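Speaker notes: Sikico bin-picking kit, review talk
Oriana Sosa, Jilura, April session

Slide 1. Title. Say who we are and leave it up while people sit down. The talk runs to the coffee break, questions after slide 6.

Slide 2. What is on offer. Sikico sell the kit as a gripper, mounting bracket, hose set and a licence for the grasp planner. The arm is not part of the price. Neither is the bin. State this early, as it was the first question at the last two talks.

Slide 3. Test set-up. Mixed small goods, one bin, one item per pick. Items are tipped in by hand and left as they land. A run is 100 picks. The planner gets no item list beforehand. Clamp the bin: if the fingers push on a wall, an unclamped bin shifts and the calibration is lost.

Slide 4. Work at hand. Let the picture stand for a moment before talking. Point out the reach of the fingers towards the blue block, then the cable loop. Cable routing is left to the buyer and the manual gives it half a page.
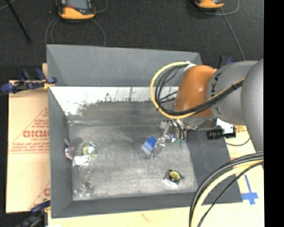
Fig. 2. Gripper lowered into the clamped bin, mixed items on the floor.

Slide 5. Results. We logged 988 picks that count; the rest were stopped by hand and left out. Boxes and blocks were the easy group. Clear packaging was the worst, mainly because the planner put the grasp point on a glint. Rolls were fair when lying flat and poor when against a wall. Do not read out the table, it is in the handout.

Slide 6. Faults and upkeep. One hose came off its fitting and had to be refitted. Finger pads were changed after 400 picks, earlier than the manual says. Recalibration takes one person and needs the bin empty. Support answered by email the same day.

Slide 7. Verdict. Worth a trial for boxed goods. For film and clear bags, wait for the next planner release and test again with your own stock. Take questions.

Related items
Bravo suction cup set: bench notes
Irano bin liners, short review
Choosing a gripper for mixed goods, part 2
Handout: results table and item groups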